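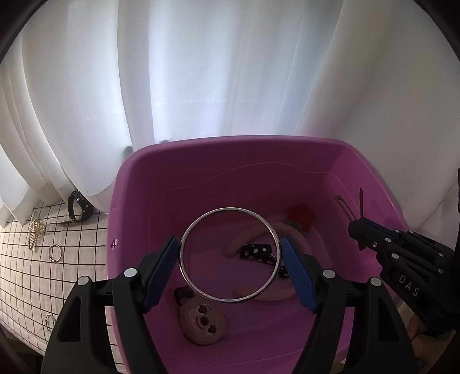 Sorting is the work of putting things into groups. People have done it for as long as they have owned more than a handful of belongings, and children do it every time they tidy a bedroom or put away their games. A good way to learn how it works is to begin with a mixed collection of small objects. The pink basin holds a round plush toy with a smiling face and dark sunglasses, a small red pom-pom, a black strap with white dots and a flat metal bar. A thin silver ring is held upright over them. These things do not seem to belong together, and for that reason they are useful to a person who wishes to practice sorting.

What is a property?

A property is something that is true of an object and that we can notice or test. Color is a property. So are shape, size, weight and the material from which an object is made. The plush toy is round, and the ring is also round, but one is a soft toy and the other is made of metal. If we sort by shape, they may go into the same group. If we sort by material, they must be placed apart. Neither answer is wrong. The group depends on the question we ask.

Choosing a rule

Before sorting begins, the sorter chooses a rule. A rule should be short and clear, so that another person could follow it and reach the same result. "Metal things go on the left" is a clear rule. "Nice things go on the left" is not, as two people may disagree about what is nice.

Some objects are made of more than one material. A wristwatch often has a metal back and a strap made of something else. In such cases the sorter may make a third group for mixed objects, or may decide to use the largest part. The decision should be written down.

Sorting in museums

The Pivoncombe Museum of Everyday Things keeps 1328 small household objects in its study room. Each has a number and a card. The keeper of the collection, Fulvio Santoro, sorts every new object three times: first by material, then by use, and last by size. Buttons, hair clips and key rings are stored in shallow drawers lined with soft paper. The largest group is fasteners, with 383 objects - more than the toys and the writing tools put together.

Try it at home

Ask an adult which small objects you may borrow, and place them in a basin or a box. Keep them away from babies and pets. Take out one object at a time and say one property aloud. Then choose a rule and make your groups on a table or a cloth.

When you have finished, mix everything together and sort again with a different rule. Look for an object that has moved to a new group, and for two objects that have stayed together both times.

Words to know

Material: what an object is made of.
Property: something true of an object that can be noticed or tested.
Fastener: an object that holds other things together or closed.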